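Evaluation batch reports fewer episodes than requested, success rate does not match between runs

Status: resolved, one follow-up open
Component: Golitz evaluation runner
Opened by: Pornthip Thongsuk
Assigned to: Siriporn Petchrat
Last updated: Wednesday, 16:40
4 min read

Problem as reported (Pornthip)

I ran the frozen policy on the Siriwan household tasks in Golitz, in 2 batches of 1,000 episodes each. The results table should have 2,000 rows. It has 1,978. The scheduler (Tendia) shows every job as finished with exit code zero, and there is nothing in the error log.

The second batch also scores clearly higher than the first. Same checkpoint, same task list, same time limit per episode. Only the seeds differ. I would expect a small gap from that, but this one is larger than the difference between the two methods we want to compare, so I can't use either number in the paper as it stands.

Steps to reproduce
- Check out the September evaluation branch
- Submit with the default config, video off
- Count rows in the merged table

Reply (Siriporn)

Can you send the per-worker files before the merge? The merge script drops rows if two of them share an episode ID. It should print a warning when it does, but that only goes to the console of the merge job and Tendia doesn't keep it.

Reply (Pornthip)

Attached. No duplicate IDs that I can find. The missing rows are already missing in the worker files, and they are all from the first batch.

Reply (Siriporn)

Thanks, that rules out the merge. I reran the missing seeds one at a time on my own machine and they all complete. Most of them are failures that use up the whole time limit. So the runner is losing long episodes, and long episodes are mostly failed ones, which pushes the success rate up in any batch that loses them.

That doesn't explain your gap though. The rows went from the first batch, and the first batch is the lower one. Putting them back makes it lower still. I think we have two separate faults.

Fault 1: lost episodes

Found this one. When a worker reaches its own wall-clock limit it closes the results file and exits cleanly, without writing the episode in progress. The first batch ran on the older nodes of the Dullau cluster, which render more slowly, so more workers reached the limit. Changed it so that the worker writes the open episode as "incomplete" and exits non-zero. Tendia then resubmits that seed.

Fault 2: gap between batches

The start poses were not drawn the same way. The first batch used the full range for the robot base and camera. The second picked up a cached scene file in which the range had been narrowed for a demo, so its episodes began close to the default pose. The policy does well there and worse further out. The config printed at the start of the job is the one you asked for, and the cached file overrides it afterwards. That is why your two configs look identical.

What I changed
- Scene cache is keyed on the pose range as well as the scene name
- The runner prints the range after the scene has loaded
- The merge stops if the row count is not what was requested

Check (Pornthip)

Ran 100 seeds from each batch again with the fixed runner. No missing rows, and the gap is now within what I get from reshuffling seeds. I have started both full batches from scratch and will throw the old table away – I don't want half of it patched and half not.

One question on the wide range. Some of the start views are strongly tilted or dim. Do we keep those, or filter them before scoring?

Reply (Siriporn)

Keep them. If we filter by eye after seeing the results we are choosing the score. If a view really can't be used, the rule for leaving it out has to be written into the config beforehand and applied to both methods. I'll open a separate ticket for that and link it from this one.

Closing this once the full batches are in. Please save a few renders with the results. 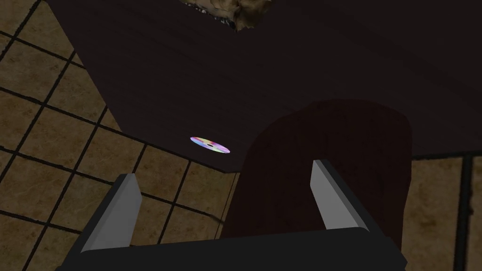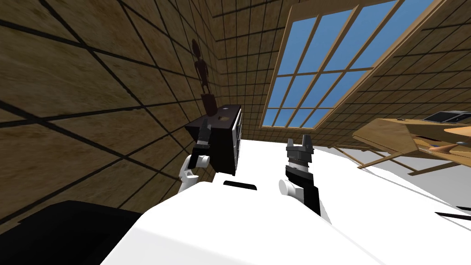
Simulated renders. First: compact disc on the dark tabletop. Second: tilted view of the room with the skylight and the black cabinet.

Related tickets
- Merge script warning not kept by Tendia
- Golitz: slow rendering on older Dullau nodes
- Rule for leaving out start views (open)
- Siriwan task list: time limit per episode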